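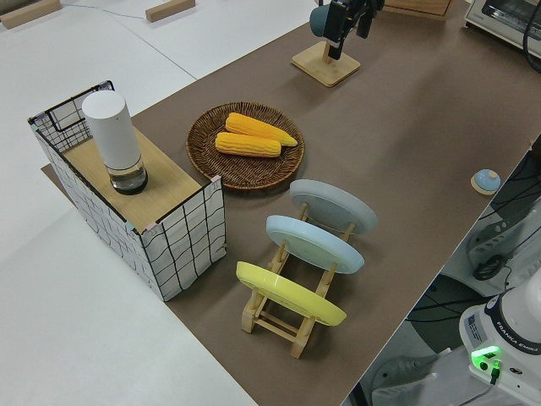

kettlewell_m: Three plates in a wooden rack is fine. My problem starts at the fourth. The dowels on mine are spaced for thin rims, and anything with a deep foot ring leans on its neighbour and chips the glaze. Has anyone re-drilled one?

Moushumi Herath: Yes, twice. Pale wood, so a sharp bit and a backing block or the hole tears out on the underside. I opened the gap to 17 mm. Stoneware now stands without touching. Go wider and side plates fall through to the crossbar.

oxbow: I'd leave the rack alone and change the order. Heaviest plate at the end where the angled supports meet, lightest at the other. Mine is a Tirby, never drilled, no chips.

Moushumi Herath: Order helps with weight. It does nothing for foot rings.

oxbow: It does if they all face the same way. Alternate them and you get ring against rim.

kettlewell_m: They already face the same way. I'll measure again tonight.

lultau_fan: Separate question, same worktop. I have a run of 572 mm to the left of the oven and need to fit a plate rack, a mug stand and something for vegetables. At present the corn lives in a round wicker tray that takes up more room than everything else put together.

oxbow: Round trays waste the corners. Get a rectangular one.

Moushumi Herath: Disagree. Wicker lets air under the food and the round ones have no joint to split. The mug stand is the thing to move. Put it at the back, behind the tray, with the long axis of the base parallel to the wall. Mugs hang over the base and you lose very little depth. 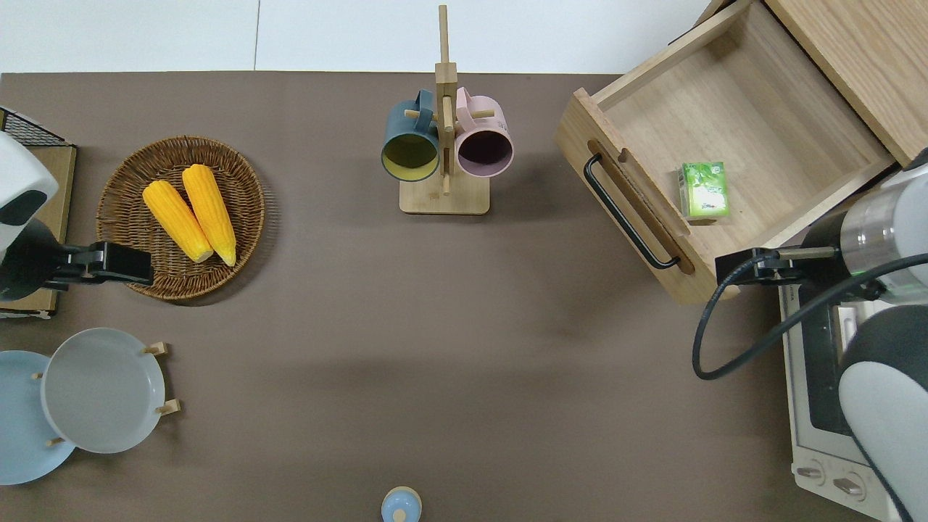
Mug stand at the back, corn in the round tray, plates in front.

lultau_fan: That would work, except that my drawer unit stands on the worktop as well, and the drawer needs clear space in front.

Moushumi Herath: Then measure with the drawer fully out, handle included. People measure the carcass and forget the handle. My Ashby unit is 400 mm deep closed and 565 mm open.

oxbow: Or put the drawer unit on a shelf and be done with it. I still say the tray is the problem.

grokow77: Corn shouldn't be out on the worktop at all once it's husked. Fridge, wrapped, eaten within a day or two. That frees the tray and settles the argument.

lultau_fan: It frees the tray for the onions. The tray stays.

kettlewell_m: Back to the rack. Measured it: gaps are 11 mm, foot rings stand 6 mm proud. Ordering the drill bit – will post the result under this thread.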